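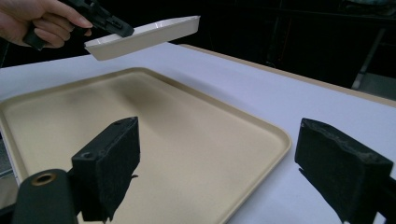

The narrow cream tray held above the big beige one on the covered table.

Table Layout Helpers Wanted, October Season, Pluvlow Tableware Room

Hi! I run the little tableware room at Pluvlow, and I'm looking for a few people who like trays. Okay, you don't have to like them yet, but you'll be handling a lot of them, so it helps if you're the kind of person who straightens the napkin holder at a diner without thinking about it.

We lend serving pieces for dinners, church suppers and weddings all over Cudton, and before a set goes out we lay the whole thing on a covered table to see how it sits together. Large tray first, then the narrow ones, then the small dishes (square ones are a pain, they never look straight until you step back). You try a layout, you move a piece, you try again. Some people find that restful and some people want to scream, and I'd love to hear from the first group!

What you'd be doing on a shift:

1. Cover the table and smooth the cover out to the corners.

2. Put the big rectangular tray down and find spots for the small dishes, including the ones that go out past its back edge like the square white one with the dark rim.
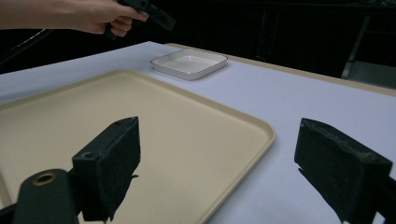 3. Check each rim for chips and wipe off fingerprints. Glossy white pieces show everything, so go slow with those.

4. Write the layout on the card and pack the set in its crate, heaviest at the bottom.

The catalog runs to 700 pieces right now, mostly from the Skarnus and Hutsuliak sets, and you'll learn the shelf numbers faster than you think. Shifts are four hours and pay is $17 an hour. You'll need to be okay standing, and okay lifting a full crate with a partner. No experience needed, we'll show you how we do it. Students are very welcome, and so are retired folks.

To apply, send me a few lines about yourself and which hours suit you. No resume, please, I never know what to do with them. I'd like to have everybody lined up before October so we can do a couple of practice tables first.
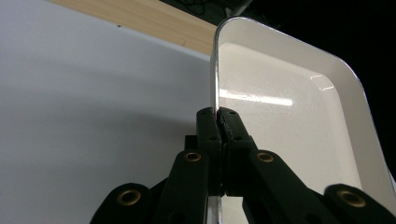 Priscilla, from last season's crew, wrote back when I asked what new people should know: "Wear flat shoes, and learn the narrow trays first. They all look the same until you've packed the wrong one." She also says bring your own snack, and I agree with her on that.

Contact: Pluvlow Tableware Room, Cudton | © Pluvlow | Back to top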